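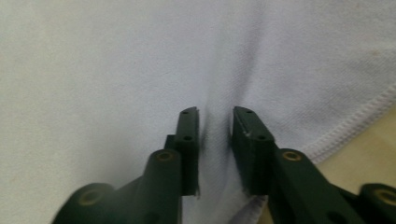 Der Stoff in Lavendelweiß, aus der Nähe.

Drucken | Per E-Mail senden

Bettlaken von Adetti im Test: Farbe Lavendelweiß

Seit Mai liegt bei uns das Laken von Adetti auf dem Bett, und zwar das einfache ohne Gummizug. Ich hatte vorher jahrelang Spannbettlaken und wollte wieder etwas, das sich flach zusammenlegen lässt und im Schrank wenig Platz braucht. Bestellt habe ich zwei Stück in derselben Farbe, Artikelnummer 2343.

Zur Farbe: Im Shop heißt sie Lavendelweiß, und das trifft es ganz gut. Bei Tageslicht am Fenster sieht man den leichten Stich ins Violette, abends unter der Lampe geht das Laken bei uns fast als Weiß durch. Wer ein kräftiges Flieder erwartet, wird enttäuscht sein. Zu unserem grauen Bettbezug von Saengthong passt es, zu einem cremefarbenen Kissen eher nicht.

Der Stoff ist glatt und recht dünn. Im Sommer ist mir das angenehm, für den Winter würde ich etwas Dickeres nehmen. Auf einer dunklen Matratze scheint der Untergrund an hellen Tagen leicht durch. Wir haben eine helle Auflage darunter, da stört es nicht.

Gewaschen habe ich beide Laken inzwischen siebenmal. Eingelaufen sind sie nur beim ersten Mal, und zwar in der Länge ein wenig. Bei der Breite habe ich keinen Unterschied bemerkt. Die Farbe ist geblieben, allerdings wasche ich sie nur mit hellen Sachen zusammen. Knötchen sehe ich bisher keine. Der Saum am Fußende hat sich bei einem der beiden Laken auf einem kurzen Stück gelöst, das habe ich mit der Hand nachgenäht. Das andere ist in Ordnung.

Bügeln muss man nicht, aber knitterfrei ist der Stoff auch nicht. Am besten geht es, wenn man das Laken noch leicht feucht zu zweit an den Ecken nimmt, kräftig zieht und dann über die Leine hängt. Aus dem Trockner kommt es deutlich zerknitterter heraus - ich mache das nur noch, wenn es regnet.

Beim Beziehen braucht man etwas Übung. Auf unserer Matratze bleibt an den Seiten genug Stoff zum Unterschlagen, laut Packung reicht es für Matratzen bis zu 5 cm höher als unsere. Am Kopfende schlage ich die Ecken schräg ein, dann hält es die ganze Woche. Einfach nur untergesteckt war es nach zwei Nächten verrutscht.

Zum Vergleich hatte ich noch ein Laken von Brunuvov da. Das ist fester gewebt und liegt ruhiger, fühlt sich am Anfang aber steif an und trocknet langsamer.

Für den Sommer würde ich das Adetti wieder kaufen. Wegen der Naht gibt es einen Punkt Abzug, also vier von fünf.

Araba Acheampong, 27.06.2018

Seite drucken | Artikel per E-Mail empfehlen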